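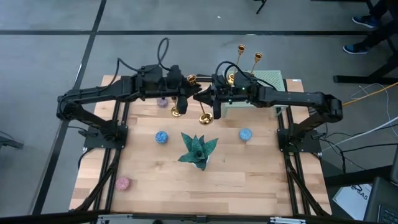
Who can switch a robot arm back on after a protective stop?

Only the operator signed in for that station. If that operator has left, the shift lead signs in first and then clears the stop. A stop may not be cleared from another station, even if the software offers the option.

Wondex > Shared Workspaces > Rules for Arm Stations > FAQ

Booking Stations Training Rules Contact

These answers cover the tabletop arm stations. The full text is Rule Sheet 509, kept by Lăcrămioara Stoica.

How close can I stand while the arms are powered?

Stay behind the floor tape. You can cross it when the arms are in hold and the operator has said "clear" out loud. A raised hand or a nod does not count.

Can I reach in to move an object on the table?

Put both arms in hold first, then reach in from the near side. Never put your hand between two grippers, including when they are open and still. If an object rolls off the table, leave it on the floor until the arms are in hold.

What can go on the table?

Anything on the object list for your booking. Glass, open liquids and blades need written approval from Luzius Auer. Metal items are fine if one gripper can lift them at the low force setting. Soft items and artificial plants should be checked for loose parts before the first run.

What speed should I use?

New programs run at 30 percent until they have finished 16 full cycles without a stop. After that the operator can raise the speed in steps. Any change to the gripper fingers sends the count back to zero.

Does a stop caused by a dropped object count?

It doesn't, as long as neither arm touched the frame or the other arm. Write "drop" in the station log. Contact between the arms always counts, however light it was.

How should cables be routed?

Arm cables need enough slack for the full reach of every joint. Check this by hand, with power off, before you book your first run. Floor cables should stay out of the walkway, and anything that has to cross it goes under a cover. Colm Coughlan has the covers.

Can I leave a program running over lunch?

No. Unattended runs are not allowed at the open stations, and a station left for more than 30 minutes is released to the next booking. The enclosed Brudier cell has its own rules, so ask before you plan a long run there.

Do visitors need training?

Visitors who stay behind the tape need only a short briefing at the door. Anyone who will touch a station has to take the Thursday course with Vendula Zeman. Training done at the Lollano site is accepted if you bring the signed card.

Where do I report a near miss?

In the station log, before the next run. Report it even if nothing was damaged.

Comments (2) Shares (16)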